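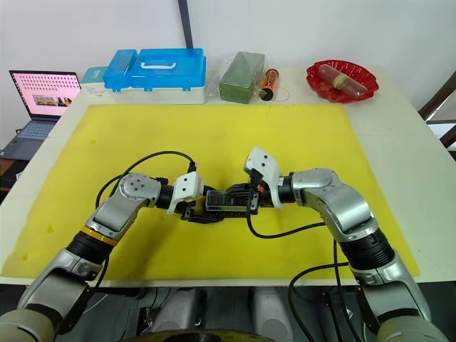

능소화는 그렇게 거름을 퍼 먹여서 키우는 게 아니라고, 잎만 보고 살 거면 차라리 상추를 심으라고 마동건 씨가 지난 글에 댓글을 달았다. 띄어쓰기까지 반듯해서 더 아팠다. 나는 답글로 "참고하겠습니다"라고 썼고, 저녁 내내 상추와 능소화의 평당 만족도를 비교했다. 상추가 이겼다. 상추는 심으면 먹을 수 있다.

2022-05-23 현재, 우리 집 담장의 능소화는 다섯 해째 꽃이 없다. 죽은 것도 아니다. 죽었으면 벌써 포기했을 텐데 너무 잘 산다. 담장 위로 올라간 가장 긴 줄기를 어제 재봤더니 278cm였다. 내가 줄자 끝을 누르고 있다가 한 번 놓쳐서 이마를 맞았으므로 이 숫자만큼은 꽤 비싸게 얻은 것이다. 줄기에는 마주난 깃꼴겹잎이 반들반들하게 붙어 있고, 그 끝에 꽃대가 생길 자리에는 잎이 또 있다. 잎 다음에 잎, 그다음도 잎이다.

지난 글에서 나는 "올해는 기필코"라는 표현을 썼다. 그 글을 쓴 게 언제인지는 밝히지 않겠지만 그 전해에도 같은 표현을 썼다는 건 검색하면 나온다. 이 블로그의 검색 기능은 쓸데없이 성실하다.

## 애초에 왜 능소화였나

골목 안쪽 기와 얹은 집에 능소화가 있었다. 여름만 되면 담을 넘어서 주황색 꽃을 주렁주렁 매달고, 장맛비가 오면 꽃을 통째로 떨어뜨렸다. 동백처럼 시들기 전에 뚝 떨어지는 꽃이라 바닥에 있는 것도 멀쩡했다. 퇴근길에 그걸 밟지 않으려고 게걸음으로 지나다니다가, 나도 우리 집 앞에서 남들을 게걸음 치게 만들고 싶다는 생각을 했다. 동기가 이렇게 불순하니 꽃이 안 피는지도 모르겠다.

옛날에는 양반집에만 심었다느니, 상민이 심으면 끌려가서 곤장을 맞았다느니 하는 이야기가 따라다니는 꽃이다. 출처를 찾아보려고 하면 다들 "전해진다"로 끝나서 나도 전해진다고만 적는다. 임금을 기다리다 죽은 궁녀 이야기도 있다. 담장 밑에 묻혔고 거기서 꽃이 피었다는 줄거리인데, 꽃이 안 피는 담장 주인이 듣기에는 부러운 결말이다.

이름은 한자로 凌霄花다. 하늘을 능가한다, 혹은 하늘을 업신여긴다 정도로 풀이한다. 우리 집 것은 하늘까지는 아직이고 우선 나를 업신여긴다.

묘목은 시 외곽의 지(Ji) 농원에서 샀다. 화분에 꽂힌 이름표에는 그냥 '능소화'라고만 적혀 있었다. 그때는 능소화면 능소화지 뭐가 더 있겠나 싶었고, 이 안일함이 나중에 문제가 된다. 하나만 사기 아쉬워서 두 그루를 샀는데 한 그루는 첫 겨울에 얼어 죽었다. 죽은 쪽이 꽃을 잘 피울 녀석이었을 거라고 나는 믿고 있다. 반박할 방법이 없는 믿음이라 마음이 편하다.

## 거름 이야기부터 자백하자면

마동건 씨 말이 맞다. 나는 많이 줬다.

첫해에는 아무것도 안 줬다. 둘째 해부터 Tevton이라는 알갱이 비료를 뿌렸는데, 봉투에 초록색 잎이 아주 탐스럽게 그려져 있었다. 지금 생각하면 그림이 정직했다. 꽃 그림은 봉투 어디에도 없었다. 성분표를 보면 질소가 제일 높고, 질소는 잎과 줄기를 키운다. 이건 중학교 과학 시간에도 배우는 내용이지만 나는 그 시간에 창밖의 꽃을 보고 있었던 것 같다.

잎이 무성해지는 걸 보고 나는 성공이라고 판단했다. 그래서 더 줬다. 잔디에 주고 남은 것도 담장 밑에 털어줬다. 잔디 비료야말로 질소 덩어리라서, 말하자면 다이어트하는 사람한테 남은 치킨을 계속 밀어준 셈이다. 능소화는 사양하지 않았다. 여름이면 덩굴이 우편함 안으로 들어가 고지서를 감았고, 가을에는 옆집 에어컨 실외기 쪽으로 손을 뻗다가 나한테 잡혔다.

능소화는 원래 그리 기름진 땅을 바라는 식물이 아니다. 물만 잘 빠지면 웬만한 흙에서 산다. 너무 잘 먹이면 꽃을 만들 이유를 잊고 몸집만 키운다는 게 책마다 나오는 설명이고, 나는 그 책을 두 권이나 갖고 있었다. 한 권은 비닐도 안 뜯은 채로 모니터를 받치고 있다.

올해는 비료를 끊었다. 뿌릴 게 없어지니 아침마다 손이 허전해서 물뿌리개를 들고 나갔다가, 땅에 심은 지 몇 년 된 덩굴에는 그것도 필요 없다는 걸 깨닫고 그냥 들고 들어온다. 동네 사람들은 내가 물뿌리개를 산책시킨다고 생각할 것이다.

## 가지치기라는 이름의 범죄

두 번째 자백. 가지치기 시기가 엉망이었다.

능소화는 그해 봄에 새로 자란 가지 끝에서 꽃이 핀다. 그러니 잎이 나기 전, 늦겨울에서 이른 봄 사이에 잘라주면 거기서 새 가지가 나와 여름에 꽃을 단다. 여기까지는 쉽다. 지난해에 만든 눈에서 꽃이 피는 식물들, 가령 흔한 수국 같은 것과 반대라고 외우면 된다.

나는 이걸 거꾸로 외웠다. 수국은 이른 봄에 자르고 능소화는 초여름에 잘랐다. 그래서 우리 집은 수국도 안 핀다.

초여름이면 능소화의 새 가지가 한창 뻗을 때고 그 끝에 꽃대가 잡힐 참이다. 나는 해마다 정확히 그 무렵에 Gresetti 전정가위를 들고 나가서 지저분하다며 끝을 다 쳐냈다. 그 가위가 또 말도 안 되게 잘 든다. 안 드는 가위였으면 귀찮아서라도 반은 남겼을 것이다. 도구 탓을 이런 방향으로 하는 사람은 처음 봤다고 공화영이 그랬다.

화영의 집 능소화는 핀다. 그것도 대충 핀다. 주차장 옆 전봇대 비슷한 기둥에 붙어서 매연을 마셔가며 피고, 비료는 한 번도 받아본 적이 없고, 가지치기는 차 백미러에 걸리는 것만 한다. 비결을 물었더니 "거기 있던데?"라고 했다. 이사 올 때부터 있었다는 뜻이다. 원예 상담으로서는 최악의 답변이지만 해가 하루 종일 드는 자리라는 건 가서 보고 알았다.

해. 그게 세 번째다.

## 담장이 북쪽을 보고 있었다

능소화는 햇빛을 아주 많이 받아야 한다. 그늘에서도 자라기는 자란다. 자라기만 한다. 우리 집 담장은 덩굴을 올린 면이 북향에 가깝고, 한여름 오전에나 비스듬히 해가 들다가 점심 전에 나간다. 은행보다 영업시간이 짧다.

줄기가 담 꼭대기를 넘으면 거기서부터는 해를 제대로 받으니까 괜찮을 거라고 기대했는데, 담을 넘은 부분을 초여름마다 내가 잘랐다는 건 위에 적은 대로다. 해를 보려고 고개를 내밀면 가위가 왔다. 능소화 쪽에서 블로그를 쓴다면 이 글보다 훨씬 어두울 것이다.

그래서 1월에 하대한한테 부탁해서 남쪽 면에 지지대를 세웠다. 땅이 얼어서 기둥 구멍이 안 파졌다. 왜 하필 그 달이었느냐고 물으면, 잎이 없을 때 덩굴을 옮겨 묶어야 편하다는 글을 읽고 흥분해서 그랬다. 땅 이야기는 그 글에 없었다. 대한은 곡괭이를 한 번 내리치고, 곡괭이가 튀어 오르는 걸 보고, 봄에 하자고 했다. 나는 오늘 하자고 했다. 우리는 뜨거운 물을 부어가며 오후를 다 썼고 그날 이후 대한은 내 전화를 두 번에 한 번만 받는다.

세운 것은 Prirgate라는 조립식 격자 지지대다. 설명서에는 "한 사람이 손쉽게"라고 적혀 있는데 그 한 사람이 어떤 사람인지는 적혀 있지 않았다. 격자 간격은 넓은 편이고, 능소화가 나중에 굵고 무거워지는 걸 생각하면 기둥이 조금 더 두꺼웠어야 한다. 꽃까지 피면 더 무거워질 텐데, 그런 걱정은 피고 나서 하기로 했다.

덩굴은 담 위로 넘겨서 끈으로 느슨하게 묶었다. 능소화는 줄기 마디에서 붙음뿌리가 나와 벽을 붙잡는데, 한번 떼어낸 자리의 뿌리는 다시 붙지 않는다. 새로 자라는 부분이 새로 붙어야 한다. 그동안은 사람이 묶어줘야 한다. 떼어낸 담장에는 뿌리 자국이 지네 발자국처럼 남았고, 솔로 문질러도 그대로다. 세 들어 사는 분들은 담에 올리기 전에 집주인과 이야기부터 하시길.

## 그런데 그게 무슨 능소화인데요

여기서 이야기가 한 번 더 꼬인다.

나왈 베라다가 지난 글의 잎 사진을 보고 메일을 보냈다. 뒷면에 털이 있느냐고 물었다. 나는 질문을 이해하지 못해서 누구의 뒷면이냐고 되물었고, 잎 뒷면이라는 답이 왔다.

우리가 흔히 능소화라고 부르며 기와 담장에서 보는 것은 중국 원산의 *Campsis grandiflora*다. 꽃이 크고 나팔이 넓게 벌어지고, 살굿빛 도는 주황색이 곱다. 그런데 묘목 시장에는 미국능소화, *Campsis radicans*도 같이 돌아다닌다. 꽃통이 가늘고 길고 색이 더 붉으며, 꽃이 한데 몰려 핀다. 둘 사이의 잡종도 있다. 이름표에는 셋 다 그냥 '능소화'라고 적혀 있을 수 있다.

꽃이 있으면 구별은 쉬운 편이다. 꽃받침이 연두색이고 깊게 갈라졌으면 능소화, 짧고 두툼하고 꽃과 비슷하게 붉은 기가 돌면 미국능소화. 꽃이 없으면 잎을 봐야 한다. 미국능소화는 잎 뒷면, 특히 잎맥을 따라 잔털이 있고 능소화는 매끈하다. 우리 집에는 보시다시피 꽃이 없으므로 나는 돋보기를 들고 담장 밑에 쪼그려 앉았다. 지나가던 아이가 뭐 찾느냐고 물어서 털을 찾는다고 했더니 뛰어갔다.

털은 있는 것도 같고 없는 것도 같았다. 어떤 잎에는 있었고 어떤 잎에는 먼지가 있었다. 나왈은 그러면 잡종일 수도 있다면서, 꽃을 보면 금방 안다고 덧붙였다. 네. 그렇겠지요.

붙음뿌리로도 짐작은 해볼 수 있다고 한다. 미국능소화 쪽이 벽에 더 악착같이 붙고, 땅속으로 뻗어 엉뚱한 곳에서 새순을 올리는 버릇도 심하다. 우리 집 것은 재작년에 마당 수도꼭지 옆에서 솟았고 작년에는 보도블록 틈에서 나왔다. 올봄에는 감나무 밑에서 또 나왔다. 담장 자국까지 생각하면 내 마음은 이미 한쪽으로 기울었지만, 기와 담장의 살굿빛 꽃을 상상하며 보낸 세월이 있어서 아직 인정은 안 하고 있다.

새순은 보이는 대로 뽑는다. 가위로 자르면 옆에서 더 나온다. 흙을 좀 파고 뿌리에서 찢어내듯 당겨야 하는데, 이 작업만큼은 분하게도 재미있다.

## 눈이 먼다는 그 얘기

능소화 글을 쓰면 반드시 달리는 댓글이 있다. 꽃가루가 갈고리 모양이라 눈에 들어가면 실명하니 당장 뽑으라는 것이다. 어머니도 전화로 같은 말씀을 하셨고, 택배 기사님도 하셨다. 우리 집은 꽃이 없으니 꽃가루도 없고, 따라서 대한민국에서 가장 안전한 능소화라고 매번 답한다.

꽃가루 표면은 그물 무늬에 가깝고 갈고리는 없다. 바람에 훌훌 날리는 꽃도 아니고 벌레가 옮긴다. 다만 수액이 피부에 닿으면 가렵거나 벌게지는 사람이 있어서 자를 때 장갑은 끼는 게 좋다. 나는 한 번 맨손으로 했다가 손목이 우툴두툴해졌다. 꽃을 만진 손으로 눈을 비비는 건 무슨 꽃이든 하지 말자.

예전에 이파 오코널한테 이 괴담을 설명해 준 적이 있다. 이파는 한참 듣더니 그래서 꽃이 피긴 피냐고 물었다. 사람들이 점점 핵심만 묻는다.

## 올해의 상태

쓸 말이 이만큼 쌓인 김에 현황을 남긴다. 내년의 내가 검색할 것이다.

- 비료: 안 줬다. Tevton 남은 봉투는 창고 맨 뒤, 김장 대야 뒤에 숨겼다.
- 가지치기: 잎 나기 전에 끝냈다. 옆으로 난 가지를 눈 두어 개만 남기고 짧게 잘랐다. 자르고 나니 담장에 밧줄이 걸린 것 같아서 며칠 우울했다.
- 싹: 늦게 나왔다. 능소화는 원래 늦는데, 해마다 죽은 줄 알고 줄기를 손톱으로 긁어본다. 초록색이면 살아 있는 것이다. 긁은 자국이 줄기에 10개쯤 남을까 봐 올해는 한 군데만 긁었다.
- 햇빛: 지지대로 넘어온 부분은 점심때를 지나서도 해를 받는다.
- 가위: 서랍에 있다. 열쇠는 화영이 가져갔다.

마지막 항목은 농담 같지만 진짜다. 끝이 지저분하게 늘어지기 시작하는 게 딱 이맘때고, 나는 그걸 못 참는 사람이다. 어제도 손이 갔다. 줄자를 든 것도 실은 가위 대신이었다. 길이를 재면 뭔가 관리를 한 기분이 든다.

새 가지 끝은 지금 아래로 조금 처져 있다. 꽃대가 잡히면 가지 끝이 길게 나와 늘어지면서 마주난 꽃눈이 달린다고 해서 매일 들여다보는데, 아직은 잎을 접은 것인지 다른 무엇인지 구별이 안 된다. 돋보기로 봐도 털 때와 똑같은 결론이 났다. 있는 것도 같고 없는 것도 같다.

마동건 씨께는 따로 답글을 달았다. 비료를 끊었다고 했더니, 지금까지 준 게 땅에 남아 있을 테니 올해도 너무 기대하지는 말라고 하셨다. 그리고 상추 모종은 아직 안 늦었다고 한다. 그래서 아까 장에 나가 적상추를 한 판 사 왔다. 감나무 옆은 그늘이라 안 된다고 하니 지지대 앞에 심을 생각인데, 거기 서면 덩굴 끝이 딱 눈높이다.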